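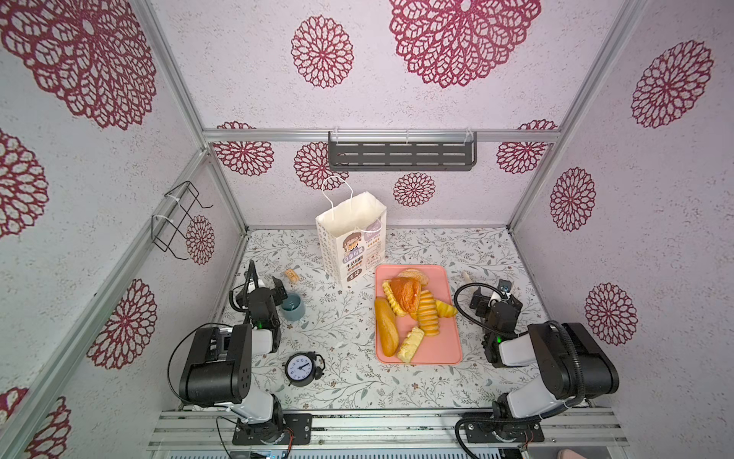 Ticket opened Monday, April 8, 2024
Product: Cullix chart program, desktop
Subject: Rising sign changed after update, same birth data
Status: Open

My birth chart has a different rising sign than it had before the update, and I'd like to know which one your program thinks I was born with. The old version gave me 19 degrees Virgo. The new one gives me 3 degrees Libra. I typed in the same date, the same time and the same town (Perer) and got two different people. The new wheel also has a fancy background you can't turn off, and with the aspect lines on top it's about as readable as those big dark red lace-like flowers on the pale wall, one size here and another size there, nice to look at and no use for finding a degree. But the background is a side complaint. The rising sign is the ticket.

I should say I'm not a believer. I do charts for my sister's friends because I can do the arithmetic and they can't. So please don't send me the paragraph about how a person can grow into a new ascendant. The arithmetic is either right or it isn't.

What I tried before writing:

Deleted the chart and entered it again. Still Libra.

Restarted the program. Still Libra.

Switched house systems from Placidus to whole sign and back. The houses moved, as they should. The ascendant stayed at 3 Libra, also as it should.

Checked that I hadn't gone into the sidereal zodiac by accident. I hadn't. The Sun is where it always was, give or take a hair, and it would be in a very different place if I had.

Worked it by hand from the Hartono tables, which are older than I am. Virgo, 19 degrees and small change.

Reply from Kastent support

Thank you for contacting us. Small differences between versions are expected because our new planetary data is more accurate. We recommend reinstalling the program and clearing saved locations.

Reply from customer

I reinstalled it and cleared the locations. Libra again. I don't buy the accuracy explanation. The rising degree comes from the time, the place and the sky turning overhead. Better planet positions wouldn't push it 14 degrees. An hour would.

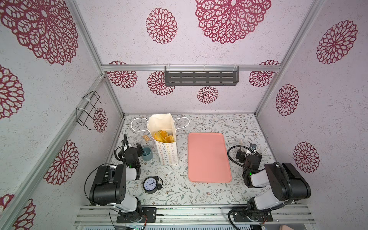

So I went looking for an hour. The birth is in September and the clocks in Perer were on summer time. The details box in the new version says "Standard" next to the offset. The old version said "Daylight" - I have a printout. If the program treats my clock time as standard, it puts me an hour later than I was, and the ascendant runs ahead into Libra. The Moon is ahead by around half a degree too, which fits. I didn't notice that at first because who looks at half a degree.

Test A: left the town alone, entered the birth time one hour earlier. Result, 19 Virgo, Moon back where it belongs.

Test B: original time, manual offset instead of the town lookup. Same result as Test A.

Test C: a January birth in Perer, for comparison. Old version and new version agree.

Test D: three other September charts from my files, all from the same town. Two of them changed rising sign. The other kept its sign but the degree moved.

Reply from Kastent support

Thank you for the detailed tests. We were able to reproduce this. The clock-change history for Perer did not carry over to the new location list. For now, please use the manual offset. A corrected list is planned.

Reply from customer

Planned for when? And is it only Perer? I find it hard to believe one town fell out of the list by itself. Anybody who ran a summer chart in the new version may have been told the wrong sign and has no reason to suspect it. The update notes just say "improved locations."

Manual offset works, I'll give you that. It doesn't stick, though. Save the chart, close it, open it again, and the town lookup takes over and I'm Libra. I have to set it every time I print.

Please leave this open until the list is fixed. I'll rerun Test D when it is. Also still waiting to hear about the background.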